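The Abbey and Salt Town of Curkdale

Curkdale was a small walled town that grew up beside an abbey of the same name, made its money from salt, and was more or less finished by the end of the Middle Ages. I've been collecting bits and pieces about it for years, and this article is my attempt to get them into one place. It's the long version (the short one I wrote earlier left out the salt pans completely, which was silly of me) and I've tried to say where I'm guessing.

Origins

The earliest mention I know of is a grant of land to a group of monks, with rights to cut reeds, keep bees and boil brine. No town is named in it, only "the place at the springs." I take that to mean the people living there were too few to bother with, or that the monks would have liked the reader to think so. Monastic charters love to describe land as empty wilderness, and then three lines later somebody is being granted the rent on a mill.

The springs themselves came up on the low side of the valley, in a field that still floods. Brine was led off in hollowed logs to a row of boiling houses and cooked down in wide lead pans. Wood was the big cost. By the time the abbey church was finished, the slopes on both sides had been cut bare, and fuel was coming from over 22 miles away by cart — a huge distance to haul firewood, and a good sign of how much the salt was worth.
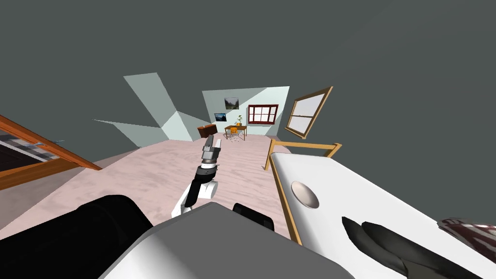
The abbey took a fixed share of every boiling and left the rest to the families who held the pans. Those families are the real founders of the town in my view. They built in stone earlier than anyone else in the valley, they married each other constantly, and they turn up as witnesses on nearly every document that survives.

The walls and the market

The walls came late. A market had been running outside the abbey gate for a couple of generations before anybody thought of enclosing it, and the line the builders chose is odd: it swings wide to take in the springs, then cuts back so sharply on the north side that it leaves out a whole street of houses. I used to think the street must be younger than the wall. I've changed my mind about that, because the rent roll lists tenants there at a date when the north gate was still being roofed. My guess now is that the street belonged to the abbey and the wall belonged to the town, and neither would pay for the other.

The rent roll is my favorite source for Curkdale, so forgive me a paragraph on it. It has 302 entries, written by at least two hands, and the second clerk is far more fun than the first. He grumbles in the margins about rents paid in bad pennies and hens that were promised and never came. He also notes which houses had burned, and that's how we know the fire started near the tanners and stopped at the churchyard.

The Metetti connection

In its best years the town borrowed heavily from the Metetti, a banking family from south of the mountains with agents in most of the river ports. The surviving contract is for 1000 marks, secured on the salt, and the terms were hard. If a payment was late the bankers could put their own man in the boiling houses and take the income directly. He arrived in the second year! Older local histories treat this as a foreign plot, but the town had spent the money on a new hall and a very long lawsuit against the abbey, so I find it difficult to feel too sorry for them.
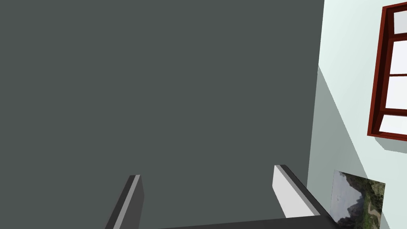 A simulated interior with a dark gray surface and a lighter wall.

The lawsuit, by the way, was about a fish weir. It went through four courts and the abbey won most of it.

Sack and decline

Curkdale was taken once, in August, during the succession war that wrecked so much of the upper valley. The army came up the river road expecting a siege and found the south gate open. Chroniclers on the losing side blame treachery, and the ones on the winning side give the credit to a saint. What the accounts agree on is that the soldiers stayed for weeks, ate everything, and burned the boiling houses when they left. The lead pans went with them, presumably to be melted down.

That loss did far more harm than the fighting. Walls can be patched in a season, but new pans needed cash, and the lenders had gone elsewhere. A few of the old families moved downriver. The next tax list shows 100 hearths, a lot of them marked as too poor to pay, and when the boiling did start again it was on a tiny scale, mostly for the abbey's own kitchens.

The monks hung on longest. Their last records are mainly about leaking roofs and a quarrel over who had the right to pasture pigs in the orchard. After the house was closed, the church was used as a quarry, and you can still spot carved blocks in barn walls all along the valley — I've found window tracery holding up a hayloft.

What remains

Not a great deal, I'm afraid. There's a stretch of the north wall, the base of one gate tower, and the humps of the boiling houses, best seen in low winter sun. The feast of the springs is still kept on 7th January with a walk from the church to the old brine field, and it's well worth going if you have good boots. The soil there is still salty enough that plants you'd expect on a seashore grow in the ditches.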